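The Bell at Hornuvora

The retreat house at Hornuvora had one good bell and one bad one, and it was the bad one that woke us. It hung outside the kitchen door on a length of wire and made a flat, coughing sort of sound, like somebody dropping a spoon in the next room, and at 4 in the morning it was quite enough to bring you out of a dream about warm bread.

I had signed up for the April sitting in a fit of good intentions. My sister had done it the year before and come home so calm that she let me finish my sentences, and I thought, well, if it can do that for her! So I packed my thick socks and my grandmother's shawl and took the slow bus up from Gokivside, and by supper I had agreed to keep silence for 15 days, which is longer than I had ever kept it for anybody, including my late husband, who would have paid good money to see it.

The old nun who looked after us gave each newcomer a string of beads and a task. Mine was to say the evening verse 3,000 times before I went home, and to keep track of it any way I liked. She told us this kindly, over lentils, on the last night we were allowed to talk.

I did the sum in my head and didn't sleep a wink.

For the first few days I went at it the way I used to go at canning season. I said the verse on the stairs, I said it over the dishes, I said it so fast in the shrine room that the words ran together into a kind of hum. I was well ahead of where I needed to be, and terribly proud, and I don't believe I had heard a single word of it. Then one evening the rain came in hard against the shutters and I lost my place. I just sat there with the beads in my lap – a grown woman, close to tears over a number.
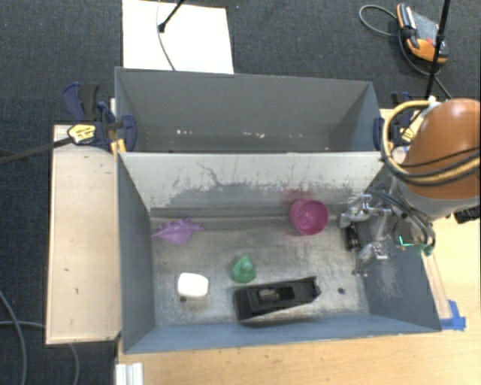 Start again from wherever you are, said the old nun, who had permission to break silence when she saw fit, and the beads won't mind. She said it so low that I wasn't sure it was meant for me. Then she folded her hands back into her sleeves and shut her eyes, and I could hear the rain again.

So I did. I said the verse once, slowly, the way you'd read a letter from a person you missed. It took me a long while to get to the end of it. There's a line in the middle about a lamp being carried from one house to the next, and I must have said it 100 times that very afternoon without ever wondering who was carrying it, or whether their arm got tired, or if it was dark on the road.

I never did reach my number, or if I did I went right by it. On the last morning the bad bell coughed and I was already up, sitting on the edge of the cot in my socks, with the shawl around me and the window just going gray. Down in the kitchen somebody was putting the kettle on. I had got as far as the lamp.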